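Brirnon asks for proof before backing 'repair at home' gear kits

April - Brirnon, the small-appliance repair network, says it will not recommend gear replacement kits to its members until sellers can show that ordinary people are able to finish the job.

Kit makers say a worn gear set can be swapped in 20 minutes at the kitchen table. Brirnon is not convinced. Of the 2643 repair bookings it logged last year, many began with a kit somebody had already opened and given up on.

"Twenty minutes is a nice number - I'd like to know whose it is," said Rhona Kerr, who runs the network's workshop program. "Two gears that look alike on the bench may not be the same part, and the leaflet is often no help."
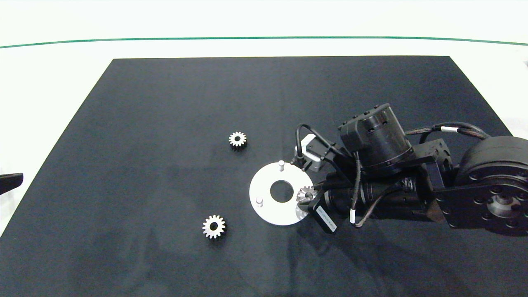
Two small spur gears and a ring-shaped plate with pegs, laid out on a dark work mat.

Brirnon has asked three sellers for their test results. One has replied, without figures.

The network's own advice is modest: work on a plain dark cloth, keep small metal parts apart, and check the centre hole before forcing anything onto a peg.

Media contact: Severyn Bondarchuk, Brirnon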